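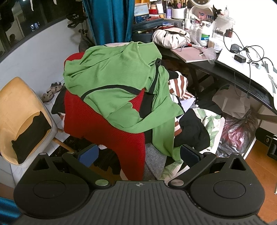
Visit to the Bemance collection project, 4/18/19

Parveen Karunaratne and I spent most of a day with Bemance, who gather household examples for a learning system they call Mando. We had read their short write-up and wanted to see how the recording is done before deciding whether to try it in our own program.

The office is two rooms above a print shop, and very little happens there apart from charging and copying. Manaia Baxter, who runs the collecting side, gave us coffee and a quick look at the shelves, then drove us over to the first home. Collectors work in lived-in places and the rule is that nothing gets tidied beforehand. If there are clothes heaped on a chair, the clothes on the chair are the job.

The tool is a hand-held gripper with two fingers and a pad on the end of each. The camera rides on it, so the recording has the pads in view and whatever is ahead of them. There is no arm attached. The collector walks up to the pile, closes the pads on a sleeve or a hem, lifts, and puts the garment where the task card says. Then they do it again with the pile in a different state.

I had a go. It is harder than it looks. My wrist wanted to turn the way it would with bare fingers, and I kept reaching past the garment. Manaia told me to slow down and come in from above, and to stop talking with my other hand. Ribbed knits were easy enough to pinch. A zipper is a nuisance if you catch it along with the cloth, and draped pieces tend to bring their neighbours with them. Those attempts are kept and labelled as double picks. Parveen was much better at it than I was and got through a full card in the time it took me to do half.

Clothing has 116 task cards at present. A session runs 3 hours with a break in the middle, and each home is visited 4 times before they move on. The clothing set stood at 1,716 accepted recordings on the day we were there. A recording is turned down if the garment leaves view for too long, or if the collector's free hand helps.

Back at the office we watched the checking. It is done in a program called Roussel, which plays each recording and asks the checker to mark the grasp and the release. The marking is slow work. Colour names have caused arguments — one checker's teal is another's green — and they have now settled on a printed chart taped beside the monitor.

We asked about privacy. Householders sign off on each room, and they can have any recording pulled after seeing it. Windows and mirrors are the main worry, as a reflection can show more than the collector meant to record. Checkers flag these by hand.

Purnov, the partner that trains on the data, had no one on site, so our questions about results will have to wait until July. Parveen has the list. Parking is behind the print shop, and the side door sticks.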